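Tran Court Residents' Meeting

Minutes of the meeting held on 22 October 2022 in the ground floor lounge

Present: Yoshinori Yoshida (chair), residents of flats 2, 5, 9, 14, 17 and 22. Clunitz, the managing agent, had been invited and sent a letter instead.
Apologies: flat 11.

1. Minutes of the July meeting
Agreed, with one change. Item 4 said the bin store door "has been repaired". Flat 9 asked for this to read "Clunitz says the bin store door has been repaired", as it still does not shut.

2. Stairwell heating
Clunitz's letter says the Folska heaters on the stairs are "performing as expected". Flat 5 asked what was expected. The letter does not say, and the leaflet that came with it is the same one we were given before the heaters went in. It promises lower bills "in most buildings" and gives no figures for any building at all.
Flat 14 felt the stairs were warmer than last winter. The chair pointed out that it had been a mild autumn and that we had not had a winter yet. Left until we have a bill to look at.
Action: Mr Yoshida to ask Clunitz for the last two years' electricity bills for the shared areas. This was also asked for in July.

3. Front entrance
The long item. Clunitz proposes replacing the front door lock with a Zundix entry system at a cost of £2915, of which £1000 would come from the reserve and the rest from the service charge. The reason given is "resident security". Asked in writing how many break-ins there have been, Clunitz replied that it does not hold that information.
Flat 17 spoke in favour. Her key sticks in cold weather and she has twice had to ring a neighbour to be let in. Others said theirs sticks too, and flat 2 said his had stopped sticking once he had a fresh copy cut at the market. It was asked whether anyone had oiled the lock. No one present had, and the cleaning contract does not cover it.
The Zundix brochure was passed round. It says the system "pays for itself". There was some discussion of how a door lock would do this. The brochure also mentions a yearly support plan, with no price, and Clunitz's letter does not mention the plan at all. The chair said he would not recommend signing anything with an unpriced line in it, and that we had been caught this way over the lift phone.
Flat 22 asked what happens in a power cut. The brochure says the door will "default to a safe state". We could not agree whether that meant open or shut – flat 5 thought it might depend on who you were.
Vote on accepting the proposal as it stands: one for, five against, chair not voting.
Actions: flat 2 to oil the lock. Mr Yoshida to ask Clunitz for the price of the support plan, the power cut answer in plain words, and a second quote from another firm.

4. Any other business
Flat 14's bicycle is back in the hall. Flat 14 said it would be moved.
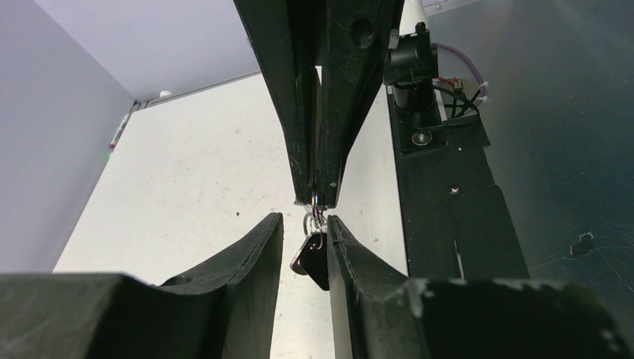 Spare keys were raised again just before we closed, as Clunitz charges for replacements and takes its time sending them. Mr Yoshida suggested we each leave a spare with a neighbour, and most were willing. Flat 9 doubted it would last: anything as small as the black item in the picture, hanging from a thin metal ring and loop, ends up at the bottom of a kitchen drawer and is never seen again. He asked that every spare be handed over on a large label with the flat number left off it. Agreed, though it was asked how we would then know whose was whose. To be taken up at the next meeting, date to be fixed when Clunitz replies.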